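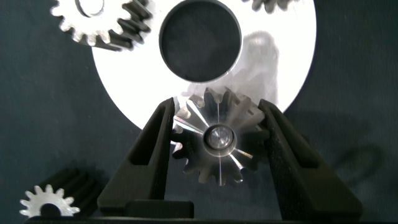
사진 제공: Flastard 고객지원팀

재고 동기화 후 일부 품목 수량이 갱신되지 않음

접수일: 2025년 6월 19일
제품: Clirkari 재고관리, Flastard 쇼핑몰 연동 모듈
접수처: Listesow 창고
우선순위: 높음
상태: 임시 조치 완료, 수정 버전 대기

증상
Clirkari에서 내보낸 재고 파일을 Flastard 쇼핑몰로 올리면 작업 상태는 '완료'로 표시된다. 그런데 품목코드가 뒤쪽인 상품은 쇼핑몰 수량이 전날 값 그대로 남아 있다. 오류 메시지도 없고 알림 메일도 오지 않는다. 품절된 체인과 베어링에 주문이 들어와서 고객에게 취소 안내를 보낸 뒤에야 문제를 알았다.

환경
업로드 방식은 CSV 파일, 인코딩은 UTF-8, 구분자는 쉼표. 전체 품목 수 3,441개. 업로드는 매일 새벽 예약 작업으로 실행. 지난 11월에 Huang 물류의 위탁 품목을 합치면서 품목 수가 크게 늘었다. 그전에는 이런 증상이 보고된 적이 없다.

확인한 내용
1. 파일을 직접 열어 보니 뒤쪽 품목도 모두 들어 있고 수량도 맞다. 내보내기 쪽 문제는 아닌 것으로 판단.
2. 같은 파일을 수동으로 4번 올렸다. 결과는 매번 같았다. 한 번은 브라우저를 바꿔서 했지만 차이 없음.
3. 품목코드에 특수문자가 있는지 검사. 하이픈 외에는 없음. 하이픈이 있는 앞쪽 품목은 정상 갱신된다.
4. 정렬을 역순으로 바꿔서 올렸더니 이번에는 코드가 앞쪽인 품목이 갱신되지 않았다. 특정 품목 문제가 아니라 파일 안의 위치 문제로 보인다.
5. 작업 로그의 처리 행 수가 3,000에서 멈춰 있다. 머리글 행은 제외한 숫자다. 소요 시간은 28초로 기록됨.

원인
연동 모듈의 한 회 처리 한도가 3,000행이다. 한도를 넘은 행은 다음 회차로 넘겨야 하는데, 예약 작업과 수동 업로드 모두 첫 회차가 끝나면 상태를 '완료'로 바꾸고 종료한다. 개발팀에서 같은 조건으로 재현했고 결함으로 등록했다.

임시 조치
파일을 둘로 나누어 올린다. 나눌 때 두 번째 파일에도 머리글 행을 넣어야 한다. 머리글이 없으면 첫 품목이 머리글로 인식되어 빠진다. 연동 설정에서 '파일에 없는 품목은 수량 0으로 처리' 항목은 반드시 꺼 둔다. 이 항목이 켜져 있으면 두 번째 파일을 올릴 때 첫 번째 파일의 품목이 전부 품절로 바뀐다.
첫 번째 작업이 끝난 것을 확인한 뒤 두 번째 파일을 올린다. 동시에 올리면 뒤의 작업이 대기열에서 취소되는 경우가 있었다.

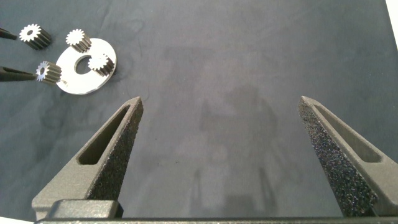

댓글
저희도 같은 방식으로 나눠 올리고 있는데, 엑셀에서 파일을 나누고 저장했더니 품목코드 앞의 0이 사라졌습니다. 그래서 두 번째 파일 품목 대부분이 '미등록 코드'로 처리됐어요. 코드 열을 텍스트로 지정해서 불러온 다음 나누니까 제대로 들어갔습니다. 그리고 예약 작업을 두 개로 만들 수 있는지도 궁금합니다. 새벽에 사람이 파일을 따로 올리기는 어렵습니다.

지원팀 답변
코드 앞자리 0 관련 내용은 임시 조치 안내에 추가하겠습니다. 예약 작업은 두 개까지 등록할 수 있습니다. 연동 설정의 예약 탭에서 기존 작업을 복사한 뒤 파일 경로와 시작 시각만 바꾸면 됩니다. 두 작업의 시작 시각은 충분히 띄워 주십시오.

후속 처리
Listesow 창고에서 예약 작업 두 개로 변경 후 전 품목 수량이 일치하는 것을 확인했다. 취소 안내가 나간 주문은 창고에서 개별 처리한다. 수정 버전이 배포되면 예약 작업을 다시 하나로 합치고 이 티켓을 종료할 예정이다. 한도를 넘은 경우 경고를 표시해 달라는 요청은 별도 티켓으로 분리했다.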